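Bedroom tips for people who write robot software
Steltia workshop notes, Ostside
10 Jul 2026

I've spent far too long on planners for bed-making, and most of what I know I learned by getting it wrong (sorry, pillows). A few things that have helped me with our stack, Pellbridge.

1. Plan the pinch at the edge
A plump pillow gives the grasp planner very little to hold on to in the middle. I rank grasp points along the lower edge of the case and let one hand take its pinch first, with the other waiting open nearby. Two hands closing at once made my cloth tracker very unhappy! And mask the robot's own shadow — on white cotton it's a lovely crisp dark shape, and my segmenter adored it.
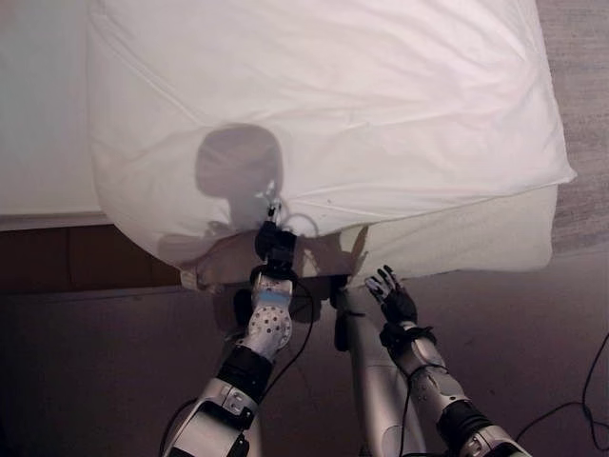 2. Treat the duvet as a surface with one good line
Don't try to model every crease. I look for the long ridge, fit a curve to it and plan the pull from there. White duvet on white sheet is horrid for colour thresholds, so use depth if you've got it. Give the floor its own label too, or a hem that hangs over the end will get counted as bed.

Windows are the other nuisance. Lock your exposure before you start, and test by daylight as well as lamplight — I tuned everything one gloomy December and had to redo the lot.

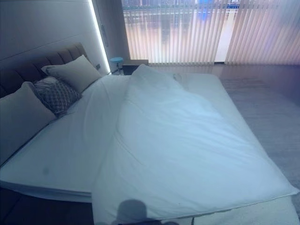

2 min read

3. Keep the near stuff out of your map
Anything very close to the lens comes out as a dark blob, and an eager mapper will turn it into furniture. I filter with the arm model first, using the Acharya plug-in, and only then update the map. Set the replan timer to 10 seconds for bedding. Any quicker and mine dithers over every wrinkle.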